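Testcombe Shared Workshop, Build Your Own Gripper
Handout 2, Tue 20 January

Last time we got the fingers screwed on, so tonight is all about how far they open. Measure the gap with the jaws fully apart, then close them slowly and watch that both sides travel the same distance. Mine didn't at first (one was dragging on its rail), and a tiny bit of filing sorted it. Do this low over a bare tabletop, so you can judge whether both tips are level with the wood. 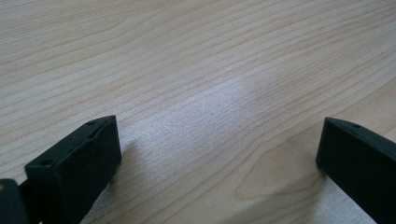 Thomas Morelli reckons we should all print the fingers a touch shorter, as long ones flex when you squeeze anything stiff, and he'd sooner lose some reach than have wobble. Fair point! Try both if you've got the filament.

Next comes practice. Spend 11 minutes a go on it, no more — your wrists will complain.
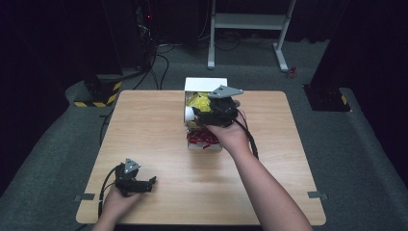
Cables are what I nag people over most, and I'm going to do it again. Leave enough slack for the wrist to turn fully both ways. I like mine curving down off the side of the gripper, well out of the way of the jaws, even when I'm leaning right over to a box at the far edge of the table. Tie yours up before you leave and bring it back next week with the screws checked.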